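Notes from the Skustivstead kitchen trials, kept by Yevdokiia Hutsuliak. We follow the Geveck house rules for robot hands near food and hinged things, and every run is done in simulation before any hardware moves. The December set has 271 runs, and each is checked against the same rules.

Pictures are added as runs are signed off. Older sets are on the Planel page. 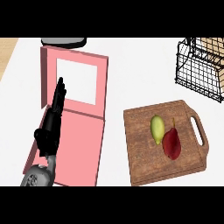 **Reach and clearance**

Simulated counter, hand open with the fingers together beside the pink panel. Rule 4: keep fruit and boards out of the arm's path.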